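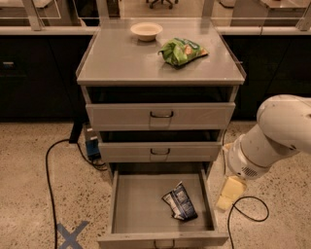
**Progress report, March - Wadville Reading Rooms**

Dear colleagues of the Lenz Fund,

In this period we continued the work on the old parish newspapers of Wadville. We have now sorted 330 issues, and 200 of them are entered in the catalog. The remaining ones are mostly from the Jadard years, when the paper changed its title two times, and this makes the dating slow.

The reading room is open to visitors on Saturday. Most of them come with questions about family names, and we answer by letter when the issue is not yet cataloged.

Spending is inside the budget, except for acid-free folders. The price from Rumard went up after our order was planned, so we bought a smaller quantity and moved the difference from the travel line. We ask for your agreement to this change.

Two things are delayed:

- the index of death notices, which needs 3 more weeks
- the printed guide - the text is ready, but the map is still missing

In the next period we will finish the Jadard issues and send you the first part of the index.

With kind regards,
The Wadville project office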